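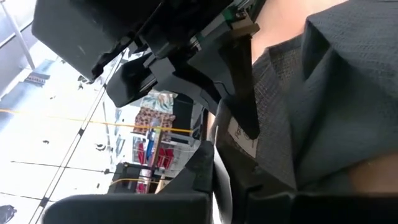
黒いロボットの手と、すぐ近くに立つ人

サイト内をさがす キーワードを入れてください 検索
ホーム しごとのふしぎ お金のふしぎ きかいのふしぎ おうちの人へ

ロボットのお買いもの、どうやって決めるの?

みなさんは、お店で文ぼう具を買うとき、どんなふうに選びますか。色で決める人もいるでしょうし、ねだんをじっと見くらべる人もいるでしょうし、お気に入りのキャラクターがついていたら、もうそれだけでレジに走ってしまう、という人もいるかもしれませんね。(わたしも子どものころはそうでした。消しゴムばかり十個以上も持っていたんですよ。)

では、会社がロボットを買うときはどうでしょう。会社だって、ほしいものを選んで、お金をはらって、とどくのを待つところは同じです。でも、ねだんがとても高いし、大きくて重いし、買ったあとに何年も使うものですから、レジに走る前に、考えておくことがたくさんあるのです。

きょうは、プルタンサイドという町にある、グロラードという会社のお話をしながら、ロボットのお買いものをいっしょに考えてみましょう。グロラードは、旅館やプールで使うタオルをあずかって、洗って、たたんで、またとどけるお仕事をしています。

まず「なにをしてほしいか」を書き出します

グロラードの人たちがさいしょにしたのは、カタログを広げることだと思うでしょう? じつは、カタログはまだ引き出しの中でした。先に用意したのは、大きな紙とペンです。

紙のまんなかに「こまっていること」と書いて、そのまわりに、みんなで思いつくことをどんどん書いていきました。洗い終わったタオルが山になって、一まいずつ取り出すのに時間がかかる。夏はとくに多くて、手がつかれる。大きいタオルと小さいタオルがまざってしまう。お昼ごはんがおそくなる、なんていうのもありました。

それから、こまっていることの横に、ロボットにたのみたいことと、人がやったほうがいいことを、ちがう色で書き分けました。タオルを一まいつまんで台の上に広げるのは、ロボットにたのみたい。よごれが残っていないかを見るのは、やっぱり人の目で見たい。こうして分けてみると、どんなロボットをさがせばいいのか、少しずつ見えてきます。

うでと手は、べつべつに買うことがあります

ロボットというと、頭があって、足があって、歩いてくるすがたを思いうかべる人が多いのですが、工場ではたらくロボットには、うでだけのものがたくさんあります。肩やひじのように曲がる、長いうでです。そして、そのうでの先に、ものをつかむための「手」をつけます。

おもしろいのは、うでと手を、べつべつの会社から買うことがある、というところです。そうじ機の先っぽを、ゆか用とすきま用でつけかえるのに、ちょっとにていますね。はこを持ち上げる手、ガラスをすいつける手、くだものをそっと持つ手。手にはいろいろなしゅるいがあって、たのみたい仕事に合わせて選ぶのです。

グロラードが選ぼうとしていたのは、「カドレク」といううでと、「パタール」という手の組み合わせでした。

布をつかむのは、むずかしい!

ここで、おうちでできる実験をしてみましょう。洗ったタオルを二、三まい、くしゃくしゃに重ねてください。そして、親指と人さし指の二本だけで、一まいだけを持ち上げてみてください。どうですか。下のタオルまでいっしょについてきたり、はしっこがどこにあるのかわからなくなったりしませんか。

積み木なら、どこからつかんでも形はかわりません。でも布は、つかむたびに形がかわります。ロボットにとっては、これがなかなかの難問なのです。

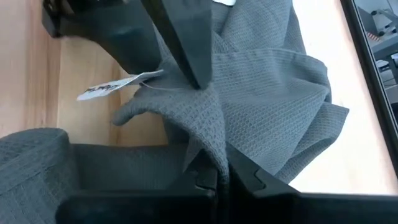

こまかいマス目もようのタオルと、黒い指。白い紙のタグがひもでついています

ワッフルというおかしを知っていますか。表面にでこぼこのマス目がならんでいますよね。写真のタオルも、あのおかしによくにた織り方で、ワッフル織りとよばれています。つるつるの布、ふわふわの布、でこぼこの布、どれもさわった感じがちがいますから、ロボットの手を選ぶときは、自分たちがほんとうに毎日あつかう布でためしてもらうのがいちばんです。

タグにも気をつけます。買ったばかりのタオルには、紙のタグがぶらんと下がっていることがありますね。人ならはずしてから使いますが、ロボットにそのままつかんでもらうのか、先に人がはずしておくのか、これも計画のうちに入れておきます。小さなことのようでも、あとから気がつくと、仕事の順番をぜんぶ組みなおすことになったりするんですよ。

お金の計算をしてみよう

さあ、いよいよお金のお話です。グロラードがもらった見積書(みつもりしょ)には、こんなふうに書いてありました。見積書というのは、「買うとしたら、これくらいかかりますよ」と、売る会社が前もって教えてくれる紙のことです。

うで「カドレク」 1台 353万円
手「パタール」 1つ49万円を2つ
合計 451万円

電たくがある人は、たしかめてみてください。49万円の手が2つで、98万円。それに353万円をたすと、ちゃんと451万円になりますね。

「うでは1台なのに、どうして手は2つなの?」と思った人、よいところに気がつきました! 片方は、こわれたときのための予備です。手はものに何度もふれるところなので、指の先がすりへったり、ゆるんだりします。しゅうりに出しているあいだ、ロボットがずっとお休みになってしまうと、タオルの山は高くなるばかりです。

それから、見積書にのっていないお金もあります。ロボットを置く台。電気代。使い方を習うための時間。あぶなくないように、ゆかに線を引いたり、さくを立てたりするお金。おうちで犬をかうときに、犬のほかにも、ごはんやおさらや首わが必要になりますよね。お買いものの計画を立てる人は、こういうものを一つずつ思い出して、ノートに書きたしていきます。なかなか根気のいるお仕事です。

人とロボットの場所も考えます

きかいのそばには、人もいます。仕事のようすを見たり、タオルをならべたり、とまったときに動かしなおしたりする人です。ですから計画を立てるときは、ロボットの置き場所だけを決めて終わりにはできません。

人はどこに立つのか。うでがいちばん遠くまでのびたら、どこまでとどくのか。すぐに止めるためのボタンは、だれの手がとどくところにつけるのか。グロラードでは、ゆかに新聞紙を広げて、ロボットの大きさに切って、そのまわりをみんなで歩いてみました。すると、洗たくものをはこぶ台車が通れないことがわかったので、新聞紙をずるずると引っぱって、まどのほうへうつしたそうです。紙のうちなら、いくらでもうごかせますものね。

いつ買うのがいいの?

ロボットは、きょうたのんであしたとどく、というわけにはなかなかいきません。注文して、作ってもらって、はこんでもらって、組み立てて、それから練習です。

グロラードがはじめの話し合いをひらいたのは、6月16日(火)でした。いちばんいそがしい夏のまんなかに新しいきかいが来ても、ゆっくり練習する時間がありません。そこで、プールのお客さんがへってくる9月に来てもらうことにして、夏のあいだは、置き場所の片づけと、タオルの大きさを分ける練習をすすめる計画にしました。

みなさんも計画を立ててみませんか

もしも学校やおうちに、ロボットのうでが1本来るとしたら、なにをたのみたいですか。紙を一まい用意して、つぎのことを書いてみてください。

・こまっていること
・ロボットにたのみたいこと
・人がやったほうがいいこと
・つかむものは、かたい? やわらかい?
・置く場所と、人が通る場所
・本体のほかに、いりそうなもの

ぜんぶうめなくてもだいじょうぶです。「やわらかい?」のところで手が止まったら、さっきのタオルの実験をもう一度やってみてくださいね。つかみにくいなあ、と思ったら、その気もちも紙に書いておきましょう。おうちの人といっしょに書くと、おうちの人のこまっていることのほうが、ずっとたくさん出てくるかもしれません。

ことばのメモ

見積書(みつもりしょ)……買う前に、ねだんを教えてもらう紙。
予算(よさん)……「ここまで使ってよい」と先に決めておくお金。おこづかいの使い道を決めるのも、りっぱな予算です。
予備(よび)……こわれたり、なくなったりしたときのために、よぶんに用意しておくもの。
グリッパー……ロボットの、ものをつかむ手のこと。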